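4 March 2026

Back on the sourdough crackers this morning, after leaving the Hondanthorpe rye alone for far too long. The jar had a grey layer on top and smelled of nail varnish, so I poured that off, kept a spoonful from the bottom and fed it twice yesterday. By breakfast it had doubled and smelled of apples again, which cheered me up no end.

Batch 13 is the same dough as batch 12 with more oil and a longer rest. Flour came to 538 g, half of it the Seneviratne wholemeal and half the plain white we always have in. I weighed the whole lot once mixed and got 969 g, so a little has stuck to the bowl as usual (I really must buy a better scraper, I say this every time). Rested it under a cloth on the shelf by the window - slightly cooler there than I would like, but the airing cupboard is full of somebody's seed trays and I hadn't the heart to move them.

Rolled the first half thin on the Prokberg rollers, second to last setting. It tore at the corners until I dusted it properly, then it went through like a dream. The second half I did by hand with the old pin, mostly out of stubbornness, and it came out thick in the middle. Pricked all over with a fork, salt and caraway on top.

Oven at the usual heat, 20 minutes for the thin ones. The thick ones wanted longer and still bent a bit when I picked them up, so they have gone back in with the door ajar while the oven cools. Flavour is lovely, much rounder than the September lot, and I think that is the long rest and the oil together - though I changed both at once, which was silly of me, and I'll have to do it again to find out.
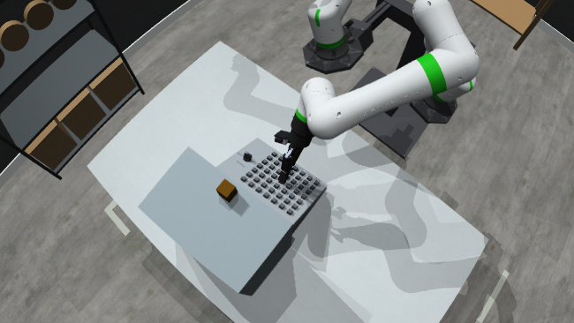
Does the dough need to go in the fridge overnight? Only if you want it sourer; a long rest on the shelf gives a milder cracker that rolls more easily.

For next time: same oil, short rest. Try the Zakon tin for keeping them, as the lid on the blue one has warped. Feed the jar before going home.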